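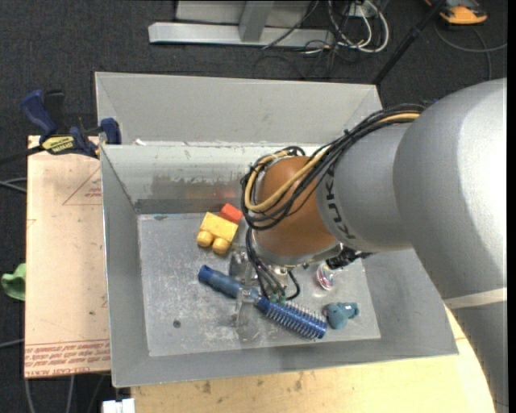

September, Ladov bin-picking kit on trial, notebook entry, pm

Second afternoon with the Ladov kit on the KUKA and I'm rather taken with it! Setup from the Brivley handbook was quick, apart from page 3, where the air line order is printed backwards (told Lins, they're sending a new sheet).

Count so far: 1,629 picks tried, 1,461 good. Most of the misses are double grabs or slips on shiny, rounded things. The hairbrush is the one I keep going back to – it likes to take it right where the handle meets the head, and I never taught it that.

Soft fingers are lovely on odd shapes. Small toys lying close together still confuse it, so Miklós Lakatos wants to try the slower approach speed and 2 retries before it gives up.

To do: ask Jambridge the price of spare fingers, and whether the trial can run another fortnight. Re-tie the cables at the wrist. Save the logs before updating!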